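August 24, 2019

Finish trials, maple boards, continued. Third oil tested is the Halvorsen, against the Umetti we have been using since May and the cheap stuff from Tollton. I started out doubting the claim on the Halvorsen tin that it "cures food-safe overnight" and I still doubt it.

Test pieces all cut from plank 309, sanded to the same grit, edges eased. One coat each, wiped off after the soak, left on the rack by the window. Pressed a folded paper towel on each the next morning under the same weight. Halvorsen left a clear yellow mark. Umetti left a faint one. Tollton left one as well, fainter than I would have liked given the price, but one go proves very little and I may simply have wiped that piece harder.

The glued-up boards are a separate worry. Oil goes in differently along a joint, and a seam that vanishes when bare can come back as a line once the finish is on. I don't believe any of the makers has looked at this.

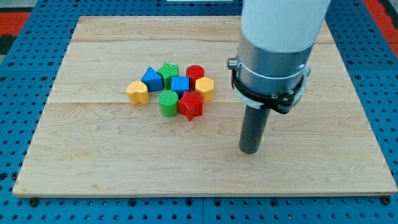

Brarnholm wrote back to say the line at the joint is glue left in the grain, that no oil will hide it, and that we should scrape before sanding and stop blaming the tin. Fair as far as it goes. It doesn't explain why the Umetti pieces showed less of it, all scraped by the same hand. They also reckon 3 thin coats beat one heavy one. Everyone says that and I have yet to see a side-by-side.

To do: repeat the towel test at 100 hours. Weigh the pieces before and after this time, which I should have done from the start. Cut one joint open and see how deep the oil went. Scrape half of the next glue-up and leave the other half alone, same oil on both.

Not ordering more Halvorsen until then.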